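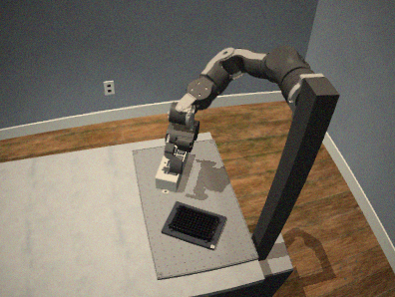
Elsie Ellery would like it known that she said as much back in March, when the new wrist settings went in: the arm was letting go of its blocks too early, and somebody ought to look at the force limit before it was put anywhere near real glassware. She repeated the point on Monday at the Skarley workshop's weekly meeting, and this time she had plenty of company.

The trouble came to light over the weekend, during a long run of the block-and-tray exercise that Skarley uses to try out its control software in simulation before anything is loaded on to the bench arms. Out of 3000 attempts set going on Friday evening, 14 ended with the gripper opening while the arm was still travelling towards the tray. It doesn't sound like many, and for a day or so it was put down to the usual oddities you get with simulated contact, but when Bernice Frimpong went back through the logs she found that all of them shared the same fault code, and that the code had been quietly filed as a successful release.

That last part is what has upset people most, and you can see why. A dropped block on a screen harms no one (and costs nothing but a bit of pride), but the same software, which goes by the name of Erkitz, was due to go on to two real arms at the Ásgeirsdóttir laboratory next week, where the trays hold samples and there are hands close by.

The move has now been put off. Frimpong said the cause seems to be a timer that gives up waiting for the grip sensor and treats silence as permission to open, though she was careful to add that she had only managed to bring the fault on deliberately twice so far and wanted to see it a good few more times before she would swear to it.

In the meantime the timer has been switched off, the arm will stop and hold if the sensor goes quiet, and a further 500 attempts are to be run with the change in place. Getsemaní Rosales, who looks after the bench arms, has asked for the stop buttons to be tested again as well while everyone is waiting. The laboratory has been told and is carrying on by hand for now.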